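Home | Products | Manuals | Downloads | Support | Contact

Elel Tabletop Cell – Setup and Care Guide
Section 7: Gripper Mounting, Cable Routing and Low-Pass Check

1 November 2019
By the Floltlow documentation desk

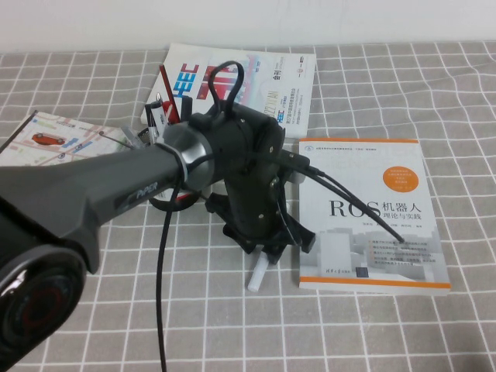
Carry out this section after the arm base is fixed to the table and the controller has completed its start-up test. The steps apply to a single light arm fitted with the standard two-finger gripper. For the suction head, go to Section 8.

7.1 Before you start

Switch off the arm at the controller and wait for the status light to go out. The joints of some arms do not hold position without power. Support the forearm by hand or on a foam block before switching off.

Tools and parts:
Hex key set
Torque driver, low range
Two cable clips and one reusable strap
Lint-free cloth
Test piece: a marker, a pen or a similar light cylinder

7.2 Mounting the gripper

1. Wipe the mating face of the wrist ring and the back of the gripper flange. Remove any grit from the screw holes.
2. Line up the locating pin with its hole. The gripper seats flat when the pin is home. Do not pull it into place with the screws.
3. Insert all screws and turn them finger tight.
4. Tighten in a cross pattern to the value on the sheet packed with the gripper.
5. Check the small screws on the finger brackets. Tighten any that turn freely. Do not remove the bracket plates.

CAUTION: Bracket plates on the standard gripper are plastic. Overtightening will crack the plate around the screw head, and the crack may not show until the gripper is under load.

7.3 Routing the cables

1. Plug the gripper cable into its socket and press until the latch clicks.
2. Leave a loop above the gripper body. The loop must be large enough for a full turn of the wrist in either direction without going tight.
3. Fit the first clip on the side of the forearm and the second behind the elbow.
4. Turn the wrist slowly by hand to both end stops. Watch the loop. If it catches on a bracket or flattens against the housing, lengthen it and repeat.
5. Strap any spare length behind the base.

Note: A cable that lies on the work surface can be dragged across it by the arm and will shift light objects. During first set-up this is acceptable if the arm is run at low speed and an operator is present. Route the cable clear of the surface before unattended running.

7.4 Work surface

A cloth cover may be used. One with a printed grid is useful for judging position by eye, but the grid is not a measuring reference – creases and folds move the lines. Smooth the cloth from the center outward and fix it at the corners.

Books, brochures, maps and loose pens may stay on the table as clutter for pick tests. Record their positions if the test is to be repeated.

7.5 Low-pass check

1. Place the test piece flat on the cloth, clear of other objects.
2. Switch on the arm. Set the speed limit to 2 percent.
3. Open the fingers and jog the gripper until it is above the test piece.
4. Lower in small steps. Stop when the fingertips are just above the surface.
5. Look from the side. Both fingertips should be at the same height. If one is lower, return to 7.2 and reseat the flange.
6. Close the fingers on the test piece, lift, hold, and set it down.
7. Repeat from two further positions, one near the base and one near full reach.

CAUTION: Do not lower the gripper with the fingers closed. Contact with the table at any speed can bend the finger carriers.

If the controller shows code 71 during step 4, the wrist load setting does not match the fitted gripper. Enter the load again under Tool Settings and restart the check from step 2.

7.6 Routine care

Inspect the loop and both clips weekly. Replace the cable if the jacket is cut or has gone stiff. Recheck the flange screws after any collision, however light, and after the arm has been moved to another table. Clean the fingers with a dry cloth only – solvents attack the plastic.

Spare clips and straps are supplied by Oksanen under the Cevov accessory list. Order by the part number printed on the bag.

Contact Floltlow Support | Copyright Floltlow. All rights reserved. | Back to top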